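About Trullora

Hello, and thank you for stopping by! Trullora is a small drawing and handwriting school above the Burnov bakery, and we've been filling whiteboards (and wiping them, and filling them again) for 14 years now. Maëlys Gaillard started it with a single class of grown-ups who all swore they couldn't draw a straight line. Eugénie Royer joined that July to teach lettering, and she still runs our sign-writing evenings.

Everything begins at the board. We like big arm movements, plenty of room and marks that can be rubbed out a second later, so even our most nervous beginners have a go within the first few minutes. Paper comes afterwards, once the wrist has loosened up!

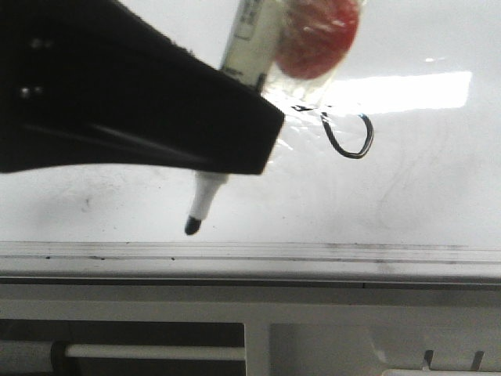
A white marker with a black tip, in front of a bright white surface.

Classes last 60 minutes and we keep them small, with 2 teachers in the room whenever we can. You don't need to bring anything at all. Pens, cloths and paper are all included, and if you get attached to a particular marker you're welcome to put your initials on it and keep it on our shelf.

Our summer show in the Vallus hall is the noisiest day of our year, with 300 drawings on the walls last time and a very long board for visitors to scribble on. Come and add something, or pop upstairs and watch a class first. The kettle is by the door.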